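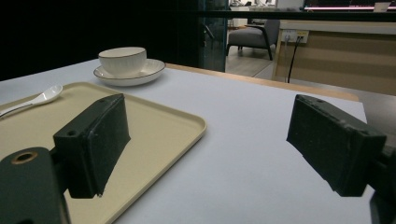 Getting a two-gripper tabletop cell ready for the day

Updated March 2026 for the Pellerdale bench

I love this cell. It's a table, a pair of hand-held grippers and a lot of dishes, and when it is set up properly you can record all afternoon without stopping for anything except water. When it isn't, you find out at the end, with a folder full of takes you can't use. These are the steps we go through at Pellerdale before the first take, plus the repairs that come up most often. Allow 26 minutes if everything is healthy.

What you need

Both Cetow grippers, charged and cabled
Lint-free cloths, two dry and one damp
Isopropyl alcohol
A 2 mm hex key
A soft brush (an old toothbrush is great for this)
A tape measure
The laptop with Ustoneo open on the calibration page
The dish set for the task you're recording

Step 1. Clear and clean the table

Take everything off, including the things that "always live there." Wipe the top with the damp cloth, then a dry one. Run your palm over the surface while you're at it, and you will feel crumbs and tape residue long before you see them. Check the legs for wobble by leaning on each corner. If it rocks, fix it now, and redo Step 5 from the beginning no matter how small the movement was.

Step 2. Look over the finger pads

Open both grippers all the way and brush the pads from the mount toward the tip. Dust collects in the texture and in the small holes, so get the bristles in there. Then wipe each pad once with alcohol and let it dry with the fingers open.

Scuffs and light specks are normal wear and we leave them alone. Swap the pad if you see any of these:

a corner that lifts when you push it with a fingernail
a shiny patch bigger than a pea
a tear that reaches a hole

We log pad changes in the back of the Guerra binder, one line each. Our last left pad made it through 1,071 takes, and I was honestly a little sad to see it go. Change pads in pairs, even when the other one looks fine. A fresh pad against a tired one makes thin handles roll.

Step 3. Check the fingers for play

Close each gripper gently on a folded cloth and try to twist the fingers sideways. You want a firm, even feel on both sides. If one finger clicks or wanders, loosen its mounting screws half a turn, square the finger up against the other one, and tighten the screws a little at a time, going back and forth between them. Don't crank on them! They're small, and drilling out a stripped one used up a whole morning for us in February.

Open and close ten times, slowly, then ten times fast. Listen as you go. A healthy gripper makes the same sound in both directions.

Step 4. Clean and seat the marker plates

Dry cloth only on the printed side. Alcohol will lift the black dots sooner or later, and a plate with a fuzzy dot is worse than a dirty one. Hold each plate by its edges and press it toward its bracket. It shouldn't shift at all. If it does, snug the bracket screw with the hex key and mark the gripper as "needs calibration" in Ustoneo so you can't skip the next part by accident.

Scratched dots can't be touched up with a pen. We tried. Print a new plate.

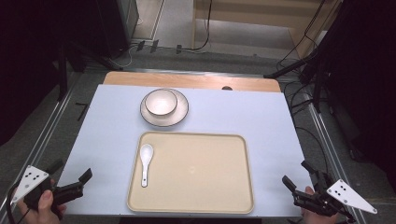 Step 5. Calibrate with both hands on the grippers

Stand where you'll stand for the real takes, with your elbows in and your shoulders down. Start the routine in Ustoneo and move each gripper slowly through the whole work area – near edge, far edge, both sides, then up to chest height. Tilt your wrists as you go so the plates get seen from plenty of angles. Finish by bringing the two sets of fingertips close together over the middle of the table and holding still until the beep.

The routine collects 509 samples per side. If one side is lagging, it is nearly always a sleeve or a forearm covering the plate. Roll the sleeve up and go again.

Step 6. Route the cables

Each gripper cable should leave behind your hand in an easy curve and have enough slack for a full reach across the table. Test it: reach for the far edge, then pull back to your chest. If you feel a tug at any point, give it more slack. Keep the floor cables clear of your feet and don't tie anything to a camera stand, ever. One good snag and you're back at Step 5.

Step 7. Set out the dishes

For the table-setting task, the tray goes near you, long side facing your belly, with the spoon toward its left side. The saucer goes directly on the table past the tray, with its matching piece centered on it. Leave open space to the right of the tray for the hand that isn't carrying anything.

Move the dishes a little between takes – a thumb's width here, a slight turn of the spoon there. The small changes are what make the set useful, and they're fun to come up with.

Step 8. Record two throwaway takes

Do one slow and one at normal speed, then play both back. Watch the fingertips in the gripper views first, then check that the tracks in Ustoneo follow your hands without jumps.

If something looks off

Track jumps when your hands come close: one plate is hiding the other. Hold your wrists a bit farther apart.

Spoon spins in the grip: clean the pads again, then grip nearer the bowl end.

Saucer slides away before you get hold of it: lower the fingers before closing them. Most people close too early on their first day.

One view freezes: reseat the cable at the gripper, then at the hub, and restart the session.

Save the calibration under the date and your initials, delete the throwaway takes, and start recording.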